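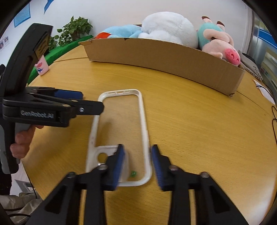
White bumper case, no back panel. Worth keeping or is it junk?

harish_namboodiri
Sorting out the odds and ends table before the toy box goes off to the op shop, and I'm stuck on the phone case. It's one of those white plastic rim ones, hollow in the middle, rounded corners, round cutout for the camera, little slots along the short end. There's a raised M on the side rail. My sister-in-law reckons the M means it's a Mola and therefore worth something. I reckon M is a letter. Anyone know?

tinlid_225
Mola did rims like that years back, but so did everyone. A letter on the rail proves nothing. Could be the size for all you know.

Curlewfoot
Disagree with tinlid. The Molas I sold at the Felbridge market had the letter raised on the side rail, left side with the case lying face up. Printed ones were the knock-offs. I'd hang on to it.

tinlid_225
And what did you get for them?

Curlewfoot
Six dollars. Seven with a screen protector.

tinlid_225
So we're having a discussion over six dollars.

harish_namboodiri
I did wonder. Sister-in-law was talking as though it would pay the rego.

pegbasket
Which phone does it fit? That's the only question. If you don't have the phone to try it in, the buyer won't believe you either, and you'll be posting it back and forth until Christmas. Also I have never understood a case with no back. What's it protecting, the air?

Curlewfoot
The edges, peg. Phones land on their corners.

pegbasket
Mine land on the driveway.

harish_namboodiri
No phone to go with it, no. It was in a drawer with a Sanna charger and a dead torch, so I can't even say which of us bought it. There's a tiny green speck of something inside the rim too, might be a bead, might be rubbish. Before anybody asks, I'm not having that valued.

marg557
Forget the case, what are you doing with the soft toys? Is that pink pig in the teal outfit going? And the big fluffy white one?

harish_namboodiri
All three are going, the pig, the white one and the light blue one. They're packed in the long cardboard box already.

tinlid_225
Ring first. Our op shop stopped taking plush in September and I doubt yours is any keener. People assume they want everything.

marg557
Rellmont still takes them if they're clean. I dropped a bag there last month and they said thanks.

tinlid_225
They say thanks and then it goes in the skip.

marg557
You don't know that — you've never even been to the Rellmont one.

pegbasket
An open box with the ears sticking up won't stack in a car boot either. Put them in a pillowcase.

harish_namboodiri
The box is fine, peg, it's a ten minute drive. I'll ring Rellmont in the morning. Marg, if they knock back the pig it's yours, you pay the postage.

Curlewfoot
And the case?

harish_namboodiri
Back in the drawer, I suppose. If you want it for six dollars, send me a message.

Curlewfoot
Four.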